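4.2 Loss of tension in the intermediate span

The second group of tests concerned the wire infill itself. Each panel had a clear span of 3000 mm between the end posts, with one intermediate post, and carried stainless steel wires tensioned from one side only. The fixed end was closed at the factory by Engebretsen; the free end was cut to length and assembled by the person doing the installation, as a home owner would do it. We measured the tension one hour after assembly and again at the end of the exposure period in August.

In the timber posts from Mudlow the loss was larger than we had expected from the earlier work of Gilani. The washer pressed into the softer spring wood, and the post leaned slightly inwards under the sum of all the wires. In the aluminium posts from Gammont the loss was small, and most of it came from the seating of the self-assembled fitting.

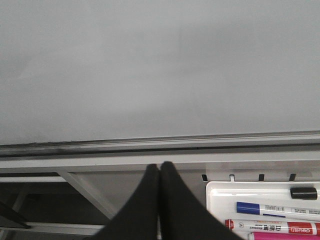
The position of the intermediate post has a strong influence on how the wires behave under a sideways push. When it stood in the middle of the span, a load on one half was shared with the other half, because the wire could slide through the drilled hole. The same is not true if the hole is tight. A bottom rail on a balustrade has to resist the pull between the posts as well, and for this reason we treated it as a separate member in the calculation.

Sangkhawat suggested that the wires should be tightened from the centre of the panel outwards, first the middle wire, then the ones above and below in turn. We followed this order for all 26 panels. Four of them were later tightened again from top to bottom, and in these the upper wires became slack while the lower ones were being adjusted. The effect was clear in timber and hardly present in aluminium.

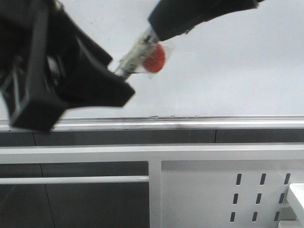 The highest single value recorded before a fitting began to slip was 1269 N, on a Wundard end fitting in an aluminium post. This is well above the tension needed to keep the wires straight, so slipping is not the limiting condition in normal use. The limiting condition is the opening between two wires when they are pushed apart by hand. For the timber panels this opening grew during the first 30 days and then stayed nearly constant — a second tightening after this period therefore seems to be enough.

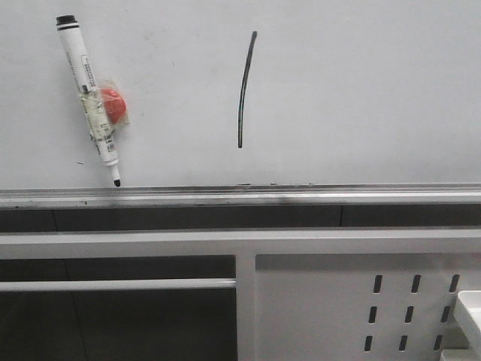
Figure 7. Marker with a red disc bound to its barrel, on the whiteboard above the ledge.

We did not study the influence of salt air, and the panels were not painted during the tests. Both questions are left for the next stage of the work, together with the behaviour of corner posts, where the wires pull in two directions.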